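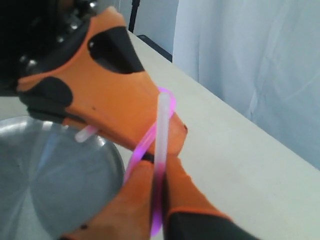
Bowen Night Walk: Your Questions

Posted 8th November by the Bowen Night Walk page

Print this page | E-mail this page | 100 shares | 16 comments

We've had a wonderful pile of messages since the route went up, and we love that so many of you are coming for the first time! Most of the answers are on this page. If yours isn't, ask in the comments and we'll add it.

What is the Night Walk?

A slow, friendly walk after dark from the bandstand in Ovville to the old mill at Ziltcombe, along the Bowen river path. You set off at dusk, you carry or wear something that glows, and you end up with soup. It isn't a race and there are no timing chips, no medals and no prizes for getting there first. The best bit is looking back from the footbridge and seeing a long wobbly line of little lights coming through the trees.

How far is it?

The full route is 9 miles if you walk there and back. Plenty of people only do it one way and catch the shuttle home from the mill parking lot, and there's a short loop of two miles for anyone with small kids, tired knees or a very old dog. The short loop still goes over the footbridge, so you won't miss the view.

Do I need to sign up?

Yes, please. It's free, but we need to know how much soup to make. Sign up at the library desk in Ovville or with the form on our main page. One form covers a whole household.

Can I bring a flashlight?

Of course, and on the stretch past the weir you should have one in your pocket. The rest of the time we'd love you to try it without! Give your eyes a good while to get used to the dark and you'll be surprised how much of the path you can pick out. If you do switch on, point it at the ground. Headlamps are fine too, with the red setting if yours has one.

What should I wear?

Warm layers, a hat, and shoes you don't mind getting muddy. The path drains badly below Cleterard Farm and the October rain didn't help. Bring gloves even if it feels mild when you leave the house. It gets properly cold by the water.

Do you hand out glow sticks?

There's one for every child who signs up, from the table at the bandstand. Adults are very welcome to bring their own, and the stranger the better. We've had glowing umbrellas, a glowing wheelbarrow and a whole family dressed as jellyfish. Please take the used ones home with you or drop them in the bin at the mill. Don't let anyone chew them or cut them open.

What about food?

Soup and bread at the mill are included: tomato, or a thick lentil one that people ask us about all year. Bring your own mug! Cookies and cakes are shared, so if you like to bake, bring a plateful and put a card next to it saying what's in it. Anything with nuts goes on the separate table by the door.
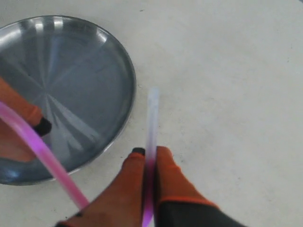 A round steel tray on a white tabletop.

Is there anything for people with allergies?

The lentil soup has no dairy and no gluten. For the shared table we can only go by the cards, so if your allergy is serious please stick with the soup or pack your own supper. There's a microwave in the mill kitchen you're welcome to use.

Is the route OK for strollers and wheelchairs?

The short loop is, all the way around. It was resurfaced in October and it's lovely and smooth now. The full route has a stile and some roots, and we wouldn't take wheels on it.

Can I bring my dog?

Yes! On a leash, please, the whole way. Light-up collars make us very happy. 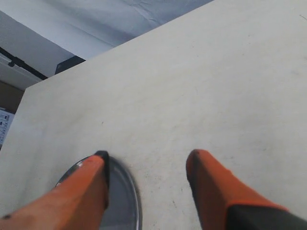 Dogs can come into the mill as well, as long as they stay at the end nearest the door. There'll be water bowls out, and old towels for muddy feet.

What happens if it rains?

We walk. Light rain is one of the nicest times to be on the river path, with all the lights doubled in the puddles. If there's a flood warning for the Bowen we'll move to the following week and post it at the top of this page by noon.

Where do I park?

Behind the library in Ovville. Please leave the spaces at the mill for the shuttle and for anyone who needs to be dropped close to the door.

Can I join partway?

You can, at Cleterard Farm gate. Tell us on the form so we know to look out for you.

16 comments | Share | Print this page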